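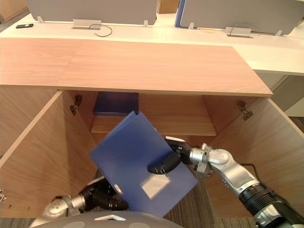
Unit 6: Cabinet Storage for Paper Records

Course handout, Records and Office Practice
Revised 5th November

6.1 Scope

This unit covers the storage of paper files in low two-door cabinets. It does not cover drawer cabinets, mobile shelving or fire-rated safes, which are treated in Units 7 and 8. Students should have finished the October reading on file naming before starting the exercises.

The cabinet shown at the head of this handout has two hinged doors and one interior shelf at mid height. A dark blue folder or box file lies flat on the shelf, toward the left, and a blue plastic file folder is held at the opening. Refer back to it in 6.3 and 6.5.

6.2 Terms

Carcass: the fixed body of the cabinet, made up of the sides, top and back, and usually a base.

Clear opening: the width available between the open doors, measured at the narrowest point. It is often less than the interior width.

Concealed hinge: a hinge that cannot be seen when the door is shut. The cup sits in the door and the arm is fixed to a plate on the side wall.

Shelf pitch: the vertical distance from the upper face of one shelf to the lower face of the next, or to the underside of the top.

Spine: the closed edge of a folder or box file. The main label goes here if the file is to stand upright.

Face label: a label on the front cover. It is read from above when the file lies flat.

6.3 Doors and hinges

Open both doors fully before moving any file. A door left half open reduces the clear opening and puts the corner of the folder in contact with the door edge. With repeated contact, the folder corner splits first and the door edging lifts later.

Silver metal hinges are visible at the side walls in the opening picture, near the top of each door. Hinges of this type are held by screws driven into the carcass. Check the screws at each quarterly inspection. If a screw turns without tightening, the hole has lost its grip and must be plugged and redrilled. A longer screw is not an accepted repair on this course.

Symptoms of hinge wear:
– the doors touch at the center when closed
– one door sits lower than the other
– the door swings back without being pushed
– a gap at the top edge is wider than the gap at the bottom

Any one of these is entered on the inspection sheet. Do not adjust the hinge with files on the shelf.

6.4 Dimensions used in the exercises

All calculations in this unit use the Bresa cabinet. Its nominal figures are:

Exterior height: 905 mm
Minimum floor clearance in front, doors open: 2000 mm
Allowance for finger room above an upright file: 80 mm

The floor clearance includes the door swing and the standing space of one person. It is measured from the front face of the carcass. Where two cabinets face each other across an aisle, the clearance is not doubled, provided that only one cabinet is open at a time.

The finger allowance applies to upright files only. Flat files need side access, and the allowance is taken at the end of the shelf.

6.5 Flat and upright storage

A file may lie flat or stand upright. The choice depends on shelf pitch, the stiffness of the cover and how often the file is taken out.

Upright storage
Suitable for box files and lever arch files with rigid covers. Spines face outward. The row is filled from the left, and the open end is closed with a bookend. Soft plastic folders should not stand alone, as the lower edge curls under load and the contents slump toward the spine.

Flat storage
Suitable for soft folders, oversized sheets and any file whose height exceeds the shelf pitch less the finger allowance. Stack with the largest file at the bottom. The face label is placed at the lower right of the cover so that it can be read by lifting the corner. Spines are turned toward the opening.

Mixed storage on one shelf is allowed if the flat stack is kept to one end and a divider is placed between the two groups. In the Grilham scheme the flat stack is always at the left. Other schemes leave the side open, but it must be the same in every cabinet in the room.

6.6 Procedure for placing a folder

1. Read the reference number on the label and confirm the shelf on the cabinet plan.
2. Open both doors fully.
3. Check that the folder is closed and that no sheet projects beyond the cover.
4. Clear the receiving space. Do not push existing files back with the folder being placed.
5. Hold the folder by the cover and spine together. A folder held by the cover alone will open.
6. Tilt the folder to pass the front edge of the shelf, then level it once the leading edge is inside.
7. Lower the folder onto the shelf or stack. Square it to the front edge.
8. Enter the time and reference on the movement card.
9. Close the doors, left first unless the cabinet has an overlapping strip on the other side.

For removal, reverse steps 4 to 7 and leave an out-card in the space. The out-card carries the same reference as the folder.

6.7 Reference numbers

The exercises use the Irkeo numbering system. Each file has a running number followed by a cabinet letter and a shelf digit. File 1427-C-1 is therefore kept in cabinet C on shelf 1. Shelves are counted from the top down. The floor of the cabinet counts as a shelf if it is used for storage.

The running number is never reused. If file 1427 is destroyed under the retention schedule, the number is closed in the register and the entry stays.

6.8 Top surface

The top of a low cabinet is a working surface during filing and is kept clear at other times. Files left on top are recorded as misplaced, even when the correct cabinet is directly underneath. Some tops are made in more than one panel – check that the seam is flush before sliding folders across it.

6.9 Exercises

a) Write a cabinet plan for a Bresa unit with one shelf, holding both upright and flat files. Mark the position of the divider.

b) Read the Pacheco case notes and list every point at which the movement card was not completed. State which step in 6.6 applies to each.

c) Draft an inspection sheet for hinges and shelf supports. Limit it to one side of a page.

d) Two cabinets stand face to face. Draw the aisle to scale with one cabinet open, using the clearance in 6.4.

Written work is handed in with the cover sheet for Unit 6. Drawings may be in pencil. Dimensions are given in millimeters throughout.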